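Okay so the breakfast corner is finally done and I need to tell someone about it!

The table is round, which I resisted for ages because I thought it would eat the whole room. It doesn't. You can scoot a chair anywhere – no corners to catch your hip on.

The cloth was the big decision. I looked at 21 of them (yes, I kept a list) and went back to the very first one I'd saved. Yellow and white gingham, small checks. My grandmother had curtains like that and I think my brain just never recovered.

Washed it twice already. Ironed it once, will not be doing that again until August at the earliest.

Someone asked about sizing: measure across the top, then add the drop you want on BOTH sides. I forgot the second side the first time and ordered what was basically a big napkin from Wesotico. They swapped it, bless them.

Small white plate, bright yellow thing on it, yellow checks underneath. I'm so happy with this much yellow!! 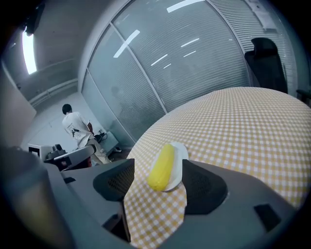 Next up is the chairs. I'm torn between plain white and a really soft gray, and Iyamu has cushions I keep putting in my cart and taking out again.

If you've got a round table, tell me what you keep in the middle of it. Mine changes every day and I love that.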